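Section 2. Setting Up Tikik for Evening Prayer

1. Plug in the Tikik speaker and choose a psalter. Valente is the plain one. Astberg adds organ, whether or not you feel up to organ. 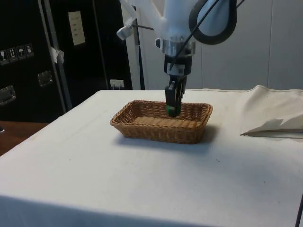 Wicker basket on a white tablecloth.

2. Set the bell for a time you'll keep. Most people pick 5 a.m. in January and repent.

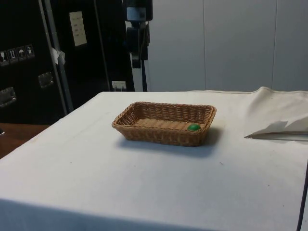 Ternumau parish wrote to ask if the bell can be snoozed. It can, twice, and then it starts Psalm 62 without you.

3. Set the volume. Psalms sound fine at 2. Caution: 100 is for cathedrals. 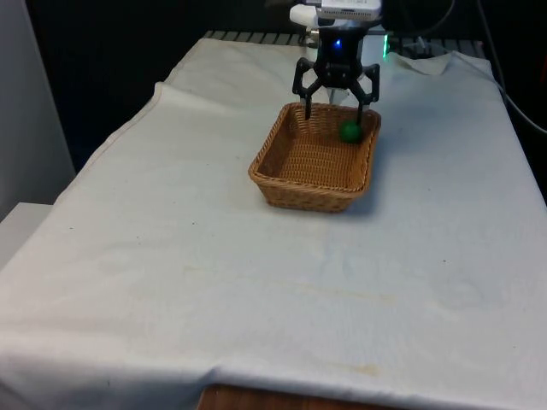

4. Add your intentions. The list holds 1,000 names, so you may include your in-laws.

Note: deleting a name doesn't count as forgiveness.

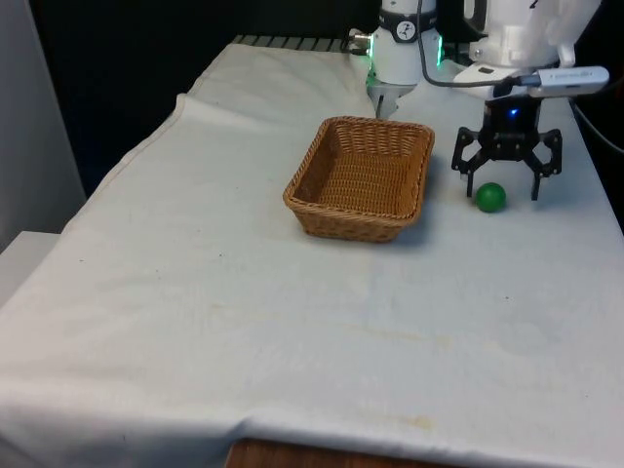
Names stay in the order you typed them. To move one up, hold it and drag.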